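Retro computer pre-power-on checklist, with my comments 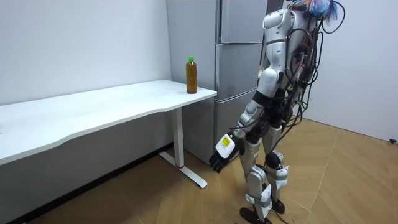 The desk by the fridge.

I wrote the first version of this on the back of a packing slip, and it's grown since then. It's what I go through before I switch on an old 16-bit machine that has been sitting in somebody's attic. The comments come from the Cesamora I picked up in December, so yours may differ. Print it, cross things out, add your own!

BEFORE YOU PLUG ANYTHING IN

1. Power cord and plug
Result: replaced
Run the whole cord through your fingers, both ends too. Mine had gone stiff and there was a crack right where it enters the case (you only see it if you bend it). New cord, done.

2. Voltage selector
Result: OK
Check it against your wall outlet, and check it again after lunch. Mine was set right, but the little slider moves if you so much as look at it, so I put tape over it.

3. Shake test
Result: fail, then OK
Tip the case gently and listen. I heard a rattle and found 2 loose screws, one of them lying right across the expansion connector. That would have been a short first evening.

4. Clock battery
Result: removed
If there's a barrel battery soldered to the board, take it out, even if it looks fine. Mine had started to go fuzzy green at one end. I cleaned the spot with white vinegar on a cotton swab, then alcohol, and let it dry overnight. Three traces looked dull afterward but they all still beeped out on the meter.

5. Capacitors
Result: watch
Look for domed tops, brown crust, or a fishy smell. I've got one near the video output that I don't love. It's not leaking, so it stays for now and I'll look at it again next time the lid is off.

POWER SUPPLY ON ITS OWN

6. Unplug the supply from the board
Result: done
Please don't skip this one. I know you want to see the boot screen – so did I.

7. Load and measure
Result: OK
Put a dummy load on it (I use an old hard drive I don't care about) and measure each rail. The 12 volt line read a touch high for the first minute and then settled down. If yours keeps climbing, turn it off and walk away from it. And keep one hand off the metal while you're probing. Never open the supply itself unless you know how to discharge it safely. I don't, so I send mine to Van der Linden, who rebuild them and mail them back with a nice little test sheet.

BOARD AND CHIPS

8. Reseat socketed chips
Result: OK
Press down evenly, and listen for that creak. Wear the wrist strap. The processor and both ROMs on mine had crept up out of their sockets.

9. Memory boards
Result: one bad
Start with the smallest amount of memory the machine will run on. My second board, a Jinder, gave me garbage on every odd address, which took me an entire evening to notice because I was only testing even ones. Check both halves of the data bus, folks!

FIRST POWER-ON

10. Somebody else home, extinguisher in reach
Result: yes
A CO2 one if you can get it, the powder gets everywhere.

11. Ten seconds on, then off
Result: OK
Feel for hot chips after you've pulled the plug. Warm is fine.

12. Diagnostic ROM
Result: pass, roughly
I use the Proner test cartridge. It passed everything except the sound test, where I got a hum and no tone. Still open.

Left to do: sound, that capacitor, and a replacement for the Jinder board. I'm going back in on Monday with the lid off.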